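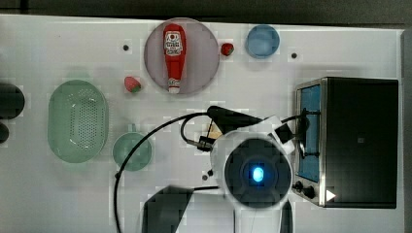

Section 2 – Setting up the play kitchen table

Read this bit first. Takes a few minutes, less if the box is already unpacked.

1. Wipe the table top. Dry cloth after. Crumbs get under everything.

2. Toaster oven on the right-hand side, door and knobs where you can reach them. Leave it unplugged. Check both knobs are turned to off.

3. Plate and blue bowl towards the back. Plate first, then bowl to the right of it.

4. Colander on the left – the big oval one. Small strainer next to it. Same green, so they're easy to find in the Dubey crate.

5. Toy strawberries out last. They roll. Anywhere near the plate is fine.

6. Ketchup can lie on the plate or stand by it. Cap shut tight.

Note: the strainer goes inside the colander for storage, not the other way round. Obvious but it keeps happening.

Note: spare bowls are under part no. 3168 in the Vostum list. Old lists say 104, ignore that, its the lids.

CAUTION: Never put the plate, bowl or strainers in the toaster oven. Play pieces are not for heating.

CAUTION: Toy food is not for eating. Keep it apart from real food, and wash by hand in warm soapy water. No dishwasher.

Clearing away

7. Food pieces in the bag, bag in the bowl.

8. Colander and strainer together, then the plate on top. Dont force the crate lid – if it won't close, turn the colander round and try again.

Missing pieces: tell Parveen Dissanayake at the Brasusley store, with the part number if you've got it.

Sheet revised 13 May 2023. Next check of the parts list in September.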